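The Case for a Tray by the Door

Tuesday, January 7, 2025
By Urs Rainer

Small things get lost because they have no address. I have believed this for most of my adult life and have only acted on it for the last year or so, which is my own fault.

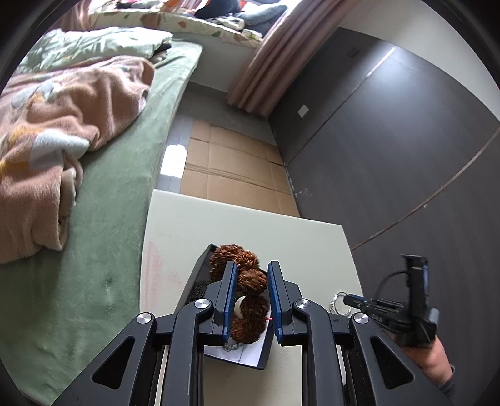 A coat has a hook. A plate has a shelf. Even a bad pair of shoes usually ends up on the floor near the other shoes. But a bracelet, a strand of beads, a loose key ring, the watch you take off to wash up – these get put down wherever the hand happens to be. Later you walk through four rooms looking for them, and you are late, and you blame someone.

The usual answer is to buy a box. Sidell, a shop near my office, has a whole wall of them, with drawers and velvet slots and little mirrors inside the lid. I bought one in May. It cost 92 dollars and had 13 compartments, and I used it for less than a month. A box with a lid asks you to do three things at the end of the day when you are willing to do one. You have to open it, choose the right slot and close it again. By the second week I was leaving my ring on top of the lid.

A tray asks for one thing. You put the object down inside the rim and walk away. The rim matters more than people think. Without it you have a table, and a table is where things already go missing. Beads roll. Chains slide under the mail. Half an inch of edge is enough to stop most of that, and it also tells everyone else in the house that what is inside has been put there on purpose.

I would go further and say the tray should be shallow, plain and dull. Deep bowls are popular and I think they are a mistake. In a deep bowl the things pile up, and whatever you want is at the bottom with a chain knotted around it. In a shallow tray everything lies in one layer and you can find it with a glance. Put a sheet of white paper in the bottom and it gets easier still, because a thin silver chain that disappears against black will show up clearly against white. When the paper gets dirty you throw it out and cut another. Felt looks nicer, but felt collects dust and hair, and small links catch in it.

My neighbor Tuncay Gündoğdu disagrees with me on nearly all of this. He repairs clasps and restrings necklaces at the back of the Karabulut store, and he says strung pieces should hang. His argument is that a strand lying in a heap gets kinks in the cord, and that beads with a rough or spiky surface will rub against whatever is next to them. He has seen a lot more worn cord than I have. For anything that sits unused for weeks he is probably right, and I have put up two nails inside the closet door for those pieces.

But most of what I own that could be called jewelry gets worn or gets given away. For things in daily use, I don't think a night in a tray does any harm worth worrying about, and I know that hanging them up is a step I will skip. Storage has to suit the person at the worst hour of the day. If it only works when you are rested and patient, it doesn't work.

There is also the matter of seeing what you have. My mother kept a strand of seed beads in a tin for years, wrapped in tissue, and wore it perhaps twice. She was saving it. After she died my sister took it out of the tin and left it on the dresser, and she has worn it most weekends since. It was never worth much money. I am fairly sure it would still be in the tissue if it had gone into another box.

I do see the objections. A tray attracts junk. Ours collects coins, a battery that may or may not be dead, and receipts from Clernura, the dry cleaner. Visitors can see everything in it, so it is no place for anything valuable. And a cat will treat it as a toy – I have no solution for that beyond a higher shelf.

The junk at least is easy to deal with. On Sunday evening I tip the lot out on the table, put back what belongs and throw away the rest, and I change the paper if it needs it. The box from Sidell is in the garage now, full of screws, and it is very good for screws.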